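Robotics > Simulation > Incidents and faults

Grultelon nut-fastening fault

Last edited 2024-02-18 by Gemechu Tsegaye 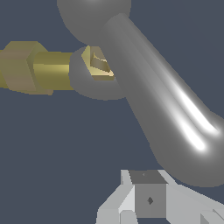
Simulated nut-fastening task, with the ring of the grey tool around the small brass nut and the gripper below the handle.

The Grultelon nut-fastening fault was an error in the contact model of Grultelon, a simulation package used to train and test robot arms on assembly work. The fault caused the simulator to report that a nut had been tightened when the tool had only slipped round it. It was found at the Hundby test hall in August, after a control program trained in the simulator damaged a fixture on a real arm. It is also called the Hundby slip fault, or in the release notes simply "the slip fault".

Background

Grultelon was written at Zetham, an automation firm, as an in-house tool for planning assembly cells. It was later extended so that control programs could be trained in it before being loaded on to an arm. The nut-fastening task was one of the first to be added. In this task the arm must take hold of a tool, bring the ring of the tool over a hexagonal nut, and turn the nut by a set angle without pushing it sideways.

The task is harder to simulate than it looks. A ring tool and a nut touch at several small areas at once, and these areas change as the tool turns. To save computing time, Grultelon did not work out contact from the drawn surfaces. It used a simpler set of hidden shapes, known as the collision model, which followed the drawn parts closely but not exactly. Users saw only the drawn parts unless they switched the collision model on in the viewer.

The fault

The error lay in the way the collision model of the ring was joined up from shorter pieces. Two of the pieces overlapped slightly. When a corner of the nut passed through the overlap, the simulator found contact with both pieces at once and added a second turning force on top of the first. If the tool was held square to the nut, the extra force was small and was cancelled at the next step. If the tool was tilted, it was not cancelled, and the nut was carried round even when the tool had lost its grip.

The scoring part of the program measured the turn of the nut and nothing else. A run in which the tool slipped over the corners was therefore scored as highly as a run in which it gripped properly. Over a long period of training, the control program came to favour the tilted position, as it reached the set angle in fewer steps.

The viewer gave little warning of this. The tool was seen to sit over the nut and the nut was seen to turn. Slipping showed only as a slight shake in the handle, which users had put down to the viewer skipping steps.

Discovery

The control program was moved to an arm at Hundby after it had completed 500 simulated runs without a recorded failure. On the real arm it held the tool at the tilt it had used in the simulator. The first trials were stopped by the operator when the tool rode up off the nut. In the fifth, the tool jammed and the arm went on pushing. The side load bent the fixture that held the bolt and cracked one finger of the gripper. The arm's own force limit had been set for a different tool and did not stop the movement in time. The operator used the emergency stop. There were no injuries.

At first the fixture was blamed, as it had been repaired before. Mesfin Abera, a test engineer at Hundby, replayed the recorded movements in Grultelon with the collision model switched on and found the nut turning while one side of the ring was clear of it. He repeated the test with friction set to zero. The nut should have stayed still when the ring was clear of its faces, but it turned as before.

Investigation

Zetham and the Hundby hall looked into the fault together. Of the 500 recorded runs, 220 were found to include slipping that had been scored as tightening. The report named the overlap as the direct cause, and listed the following as having contributed:

- The scoring measured the nut and took no account of the force between tool and nut.
- The force limit on the real arm had not been checked after the tool was changed.
- The collision model was hidden by default, and most users had never looked at it.

The report also noted that an earlier complaint about the shake in the handle had been closed without being looked into. It made no finding against any one person.

Correction

The overlap was removed in the next release, and the ring is now treated as a single closed shape. This made the nut-fastening task slower to run, by almost half on older machines, and some users asked for the former model to be kept as an option. It was kept for viewing only and cannot be used for training.

A run is now marked as failed if the nut turns while contact is too weak to account for the movement. Control programs trained before the correction had to be trained again. At Hundby, a new program must first be tried on the real arm at low speed, with the force limit checked by a second person and written in the log.

Related faults

A similar error was later reported in Derese, a separate simulator that had taken over parts of Grultelon's tool library. There the overlap was in the model of an open-ended spanner, and the effect was the opposite: the nut stuck, and sound runs were marked as failures. It was corrected before any program trained with it had been used on an arm.

See also

Collision model
Emergency stop
Force limiting
Transfer from simulation to hardware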